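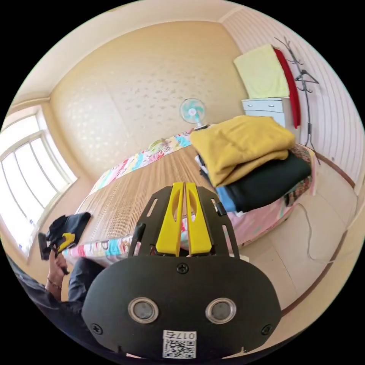
The Summer Bed, and Other Hot Weather Rooms

Gallery by Maëlle Lemieux
Tritside, August

I love a bedroom in August. All the heavy stuff goes away, the windows do half the decorating for you, and you find out which of your things you really like having near you at night. I've been asking people in and around Tritside to let me in with a camera while they do their summer tidy, and the answers have been so generous that the page has got rather long. Click any picture to see it bigger. Captions are mine, and so are any mistakes in them.

1. The mat bed
Fine slats running the long way of the bed, and a patchwork blanket in pink, blue, green and white showing along the edges. I'm mad about this combination! The mat is such a calm, plain tan and then there's all that colour round it. Folding well under way on the right, with a mustard-yellow piece on top of a black one, and a dark blue garment with yellow and white markings still waiting its turn on the near side. Look at the little fan at the far end too, pale teal blade and all.

2. Pillowcases on the line
Mrs Grewal's garden, before breakfast. She pegs them by the closed end so they fill up with wind, and for a while there were fat white pillows flying over the runner beans. I took far too many of these.

3. The winter duvet goes up
Top of the wardrobe, in a cotton bag with a drawstring. The bag was made from an old curtain and you can still see where the hooks went.

4. Linen cupboard, top shelf
Single sheets on the left, doubles on the right, and a strip of masking tape along the shelf edge to say so. Flannel has gone right to the back, where it can stay until I've stopped being sunburnt.

5. Linen cupboard, bottom shelf
Same cupboard, very different mood. Beach towels, a tent peg, one swimming sock. I like this picture more than the tidy one.

6. Shutters, Morano Street
The stripes land on the bedspread at ten past four and by half past they've climbed the wall. We sat on the floor with a jug of squash and watched them go, and it was one of the nicest half hours I had doing this.

7. Cotton blanket, waffle weave
Third summer on this bed and it gets softer every time it's washed. It shrank a good bit in the first year (hot wash, my sister's fault) and now fits the bed better than it did when it was new.

8. T-shirts standing up
Folded in thirds and filed like records in a drawer. I tried it at home that same evening and got as far as the second drawer. The second drawer looks marvellous.

9. T-shirts lying down
And the case for the old-fashioned pile! It's quicker, it suits a deep shelf, and you get those lovely bands of colour down the front edge. I've gone back and forth over this and I think I'm a pile person.

10. Window seat
A long cushion stuffed with the insides of two older cushions. The cover is ticking from the remnant bin at Jitix, 100 per cent cotton, blue on cream. It had one paint spot on it, which has been turned to the wall.

11. Bedside, minimum version
A glass of water, a paperback, a hairband. The book had been dropped in the bath at some point and has dried twice as thick.

12. Bedside, maximum version
Two lamps, three mugs, seed catalogues, a tin of buttons, a framed picture of a donkey. Everything on it gets used, I was told, apart from the donkey.

13. Quilt in progress
Hexagons, all hand sewn over paper. The count that morning stood at 848 and the plan is to stop when it reaches the sides of a double bed. The papers are cut from old envelopes, so if you turn it over you can read bits of people's addresses. I could have spent the whole day on the back of this quilt.

14. Same quilt, the corner she isn't happy with
I can't see anything wrong with it.

15. Rug out of the window
Over the sill and beaten with a badminton racket. Stand well back. I didn't, and the next few frames are all a bit misty.

16. Under the bed
Two shallow boxes on castors, one for jumpers and one for shoes. The castors came off a tea trolley and they squeak, but what a good idea for a room without a chest of drawers.

17. Net curtain, freshly washed
Hung back up damp so the weight pulls the creases out. It smelt wonderful in there.

18. Boy's room, ten minutes in
Everything on the bed. This is the moment in any tidy when I want to shut the door and go for a walk, and he was cheerfully sitting in the middle of it all reading a comic.

19. Boy's room, dinner time
Bed made, comic finished. The sheets are an 800 thread count set handed down from his gran, so he sleeps in far grander linen than I do.

20. The folding table
An ironing board at its lowest setting, pulled up beside an armchair. You can fold a whole basket sitting down with the radio on. I now do this every week and I'm slightly evangelical about it.

21. Last light, back bedroom
Nothing on the bed except one sheet and a cat-shaped dent. Taken from the landing at twenty to nine.

A few notes for anyone doing their own

People have been asking about sleeping mats since I put the first picture up, so I've gathered together what the keen ones told me. Shake it out in the morning and wipe along the slats with a well-wrung cloth, never across them. Let it air flat before you make the bed again. If you find the edges scratchy, lay it over something soft that's bigger than the mat on every side and tuck that up a little, and you get a border of pattern into the bargain. Roll it for the winter, don't fold it.

On folding, the best tip I was given is to sort before you start. Make the heaps first, by where they're going, and then fold one heap at a time and put it away before touching the next. It feels slower and you end up with far less on the bed at bedtime.

And open the windows early. The rooms I liked best had all been aired before seven and had that cool, clean feel until well past lunch.

Adding yours

I'd love more of these. Up to 5 pictures a person, please, any sort of bed, any sort of muddle, and a line telling me what we're looking at. Cots, bunks and hammocks especially welcome, as I haven't got a single one. Blankets and eiderdowns will have a page to themselves once the nights turn cold, and I've already been promised a crocheted one with a hole in it.

Back to all galleries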